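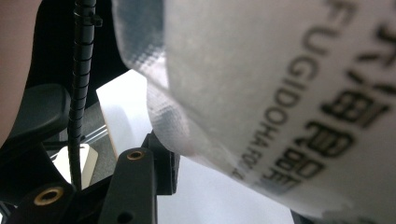
Search this site Go

Shipping Season: what I wish I'd known before I sold things by mail
Speaker notes, small sellers' evening, Lindsay Public Library, December 2025

(Wait for the folks at the back to find chairs. Water is on the left.)

Hi everybody. Thanks for coming out in the cold, I know this is the worst possible month to ask anyone who mails things for a living to leave the house. If you have to go print labels on your phone while I talk, go ahead, I won't be hurt.

So I run Estadeo. It's table linens - napkins, runners, tea towels, a few aprons when I feel like it. I've been at it for five years, all of it out of the back bedroom except for one bad summer in the garage. Don't keep linen in a garage in July. I'll come back to that if there's time.

Quick show of hands: who sells online now? Who's thinking about it? Who came for the cookies? OK good.

[slide: the orders chart]

Last year I sent out 926 orders. 243 of those went out in the four weeks after Thanksgiving. I put that up first so you can see the shape of it, this long flat stretch and then a cliff you have to climb. If you sell anything giftable your chart is going to look like mine. Candles people, you know. Plan your year around the cliff. I order my mailers and tape in October now, and I don't take custom work after Halloween, and yes, people get annoyed with me. I send them the January waiting list, and a good half of them sign up.

First real topic, packaging.

I started out with boxes. I love a box! I had tissue paper, I had a sticker with my logo, I had a little sprig of dried lavender which shed all over everything and made one lady in Folville sneeze so much she wrote to me. (She was very nice about it. She still orders.) The trouble is that a box for four napkins costs more to mail than the napkins weigh in any sensible universe, and you're paying to ship air.

These days almost everything goes in a soft mailer. Things I've settled on, for what it's worth:

- Fold to the size of the mailer, then buy that mailer in one size. I used to stock six sizes and I was always out of the one I needed.
- Inner bag, always. Porches are wet.
- One strip of tape over the seal even if the glue says it's strong. The glue is lying in January.
- Label on the flattest side. If it goes over a fold the scanner can't read it and your package goes on a tour of the state.

Paper versus plastic, somebody will ask. I went to paper for a year and I wanted so badly for it to work. Some arrived soggy. Now I do paper for local orders and recycled plastic for anything going further, and I say so on the website. About two people have ever written to me on the subject, so I may be thinking about it more than my customers are.

(If time is short skip to returns.)

Software. I use Vondolex for the labels. They're not paying me, I wish. I picked it since it talks to my shop page and I don't have to type addresses twice. Before that I was copying addresses by hand and I once sent a whole Christmas dinner's worth of napkins to the customer's ex-husband. Whatever you use, the thing to look for is: can you fix a typo after the label is made without paying again? Try it on an order to yourself before you're in the thick of it. And weigh things. Get the kitchen scale out and weigh every product you have one time, write it on a card, tape the card to the wall. Mine's been there since year two and has coffee on it.

Pause for the photocopied handout. There should be enough, share if not.

Returns! The part everybody hates.

My first policy was no returns, all caps, right under the price. I thought it made me sound like a serious business. What it did was make people nervous. Somebody told me so at a craft fair, she picked up a runner, read the sign, put it back down and said "what's wrong with them?" Nothing was wrong with them!

So I changed it to thirty days, unwashed, you pay the postage back. I was sure I'd be buried. I wasn't. Most of what comes back is color. People see "moss" on their phone and they get moss on their table and it's not the moss they had in their head. That was my fault, mostly. I was taking my product photos at night under the yellow kitchen bulb. Now I do them by the window in the morning and I'll mail a swatch to anyone who asks, free, in a plain envelope with a stamp on it. I mailed 519 swatches last year, which sounds nuts when I say it in a room. They're offcuts. I'd be throwing them out. And the swatch people buy bigger sets, I'd swear to it, though I've never sat down and worked it out properly.

When something does come back:
- Refund the same day you open it. Don't sit on it.
- Write one line. "Got it, refund's on the way, thanks for trying us."
- Don't ask why in a way that sounds like an exam. I have one box on the form and it's optional.

Lost packages are a whole other kettle of fish. My rule is wait ten days, then replace it, and if both turn up ask them to keep the extra or pass it to a neighbor. I've had a few people take advantage, I'm sure of it. I sleep fine.

(Tell the garage story here if people look awake. Humidity, the smell, rewashing three months of stock at the laundromat, running out of quarters. Cut it if we started late.)

Last bit is time, and I'm bad at this so take it with salt. I pack in the mornings, Monday through Friday, and the drop-off is at two. After two I don't touch an order. The first December I was packing at midnight and I put the wrong things in the wrong bags for three days straight, and then spent all of January saying sorry. If you've got kids who want to help, put them on stickers. Mine used to stick them on the dog.

Questions. Likely ones:

International? I don't, except Canada, and only tea towels. Customs forms make me cranky.

Insurance? Only on orders over a hundred dollars.

Do I have a wholesale account anywhere? One gift shop in Folville. They pay late but they pay.

Where do I get my linen? Ask me after, it's a long answer.

Remind people the room has to be clear by 8:30 and the cookies need to go home with somebody.

14 shares 3 comments

Get new posts by email. Enter your address and hit Subscribe. You can unsubscribe at any time.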